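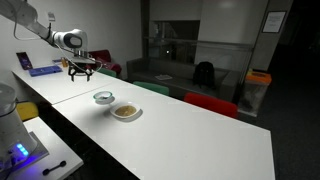

Kitchen > Tables and Worktops > Keeping a White Table White

Print this page | E-mail this page

Keeping a White Table White

A white table shows everything. Tea rings, turmeric, newsprint and the gray smear from the bottom of a pan all stand out on it, and a glossy top also shows every streak left by the cloth. Most of the work is in wiping at the right time with the right thing.

Daily wiping

Brush off dry food first. Rice, oats, bread crumbs and sugar should go into your hand or a dustpan before any water touches the table. Wet oats turn to paste and dry along the seams, and sugar under a damp cloth leaves a sticky film that picks up dirt for days.

Then wipe with a cloth wrung out in warm water and a drop of dish soap. Go over it again with a clean damp cloth and dry with a flat cotton towel. The drying is what stops streaks. Terry towels leave lint on a shiny surface, so keep those for the dishes.

Wipe the edges as well as the top. Hands rest on the front edge at every meal and it goes yellow before anything else does.

Serving dry grains and loose food

Use a plate with a shallow center for loose grains and keep a small bowl close beside it. With a small gap between the two, whatever falls from the spoon lands in one place. Set both a hand's width in from the edge.

Clear glass bowls are easy to knock over on a white table, especially in the evening. A bowl with a colored or pale rim is easier to see than one that is clear all the way up. A plain dark coaster under the bowl also does the job.

Check the foot of each plate. An unglazed ring on the bottom will scratch a glossy top if the plate is pushed across it. You can smooth the ring with fine wet sandpaper, or stick on felt dots and take them off before washing.

Stains

Tea and coffee: Mix 2 tablespoons of baking soda with enough water to make a paste. Spread it on, leave it for 13 minutes and wipe off with a wet cloth. Don't scrub. Baking soda is mild but it will dull a gloss finish if you lean on it.

Turmeric and curry: Soap first, then put the table where the sun reaches it, if it can be moved. Sunlight fades turmeric better than most cleaners. A fresh mark can be gone in an afternoon — an old one may take a week.

Ink: Rubbing alcohol on a cotton ball, dabbed and lifted. Try it under the table first. Some painted tops soften with alcohol.

Rubber marks: Mats, cases and grips left lying in one spot can leave a shadow, and blue and black ones are the worst. Pick them up at night. If there is already a mark, try a white pencil eraser before anything stronger.

Oil and small bottles: Stand them on a saucer. A drip that runs down the outside makes a ring by morning, and amber glass hides the drip until you pick the bottle up.

The Kevville leaflet on kitchen tables suggests bleach for all of the above. I don't use it. It took the shine off a patch of my old table and the patch went gray within the year.

Phones and other things that land on the table

A phone left near the edge gets swept off with the crumbs sooner or later. Give it a place toward the wall, away from the plates, and wipe the phone when you wipe the table. Anything round, such as a small weight or a rolling pin, should be laid on a folded cloth. It won't roll and it won't chip the finish.

Chairs

Chairs of different colors look well around a white table, but painted backs rub off on the edge. Push each chair in slowly and see where it touches. If it touches, stick a strip of clear furniture tape on the table edge or shorten the cushion ties so they don't drag.

Felt pads on the chair feet need changing when they pick up grit. I do mine every November before the relatives come.

Waxing

A thin coat of clear paste wax twice a year helps a painted table. I use the Mutumier clear, in the 270 gram tin, and one tin lasts me several years. Let it haze, then buff with an old T-shirt. Don't wax a laminate top. It only smears.

If the finish is already scratched through, wax won't hide it and you will have to repaint or put a cloth over it. Oilcloth with a flannel back stays put better than the plain kind.

Last changed 9 June 2018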